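Tuesday, March 25, 2025
Yarn bench, Surnumcombe

Shrinkage and colorfastness, cotton yarns, second round. Carries on from the January sheets, which used wool only.

Swatches worked in single crochet, 30 stitches by 30 rows, same hook throughout. Four yarns: Nimo white, Nimo pale yellow, Zemano pink, Zemano purple. Blocked flat overnight before first measurement.

Washed with the Steiner detergent at the dose on the box, no softener. Dried flat on mesh. The first batch went in with the door seal not seated and the cycle stopped partway. Discarded, redone from fresh swatches.

Nimo white: width down slightly, height down more. Edges curled at the cast-off row.
Nimo pale yellow: same pattern as white, a bit less curl.
Zemano pink: no change in width that I can separate from handling error.
Zemano purple: bled. Faint tint on the white witness cloth after the first wash, none after the second.

Purple should be prewashed before it goes next to anything light. Golshifteh Farahani wants the small toys made up in the same yarns, because stuffed pieces hold water longer than flat swatches and the seams may pull. Agreed. Toys get weighed before washing and again at intervals until the weight holds steady.
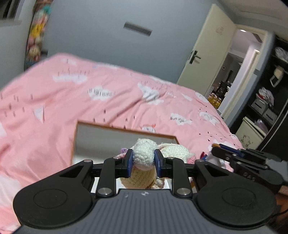
Stuffing for the toy set to be weighed out separately for each piece and written on the tag. Heads firm, bodies softer. Yarn use to date is 1,174 g including the discarded batch.

Open: gauge on the purple looked tight before washing, recheck against a new skein. Order witness cloth. Mesh rack 2 sags in the middle, don't use for measured pieces.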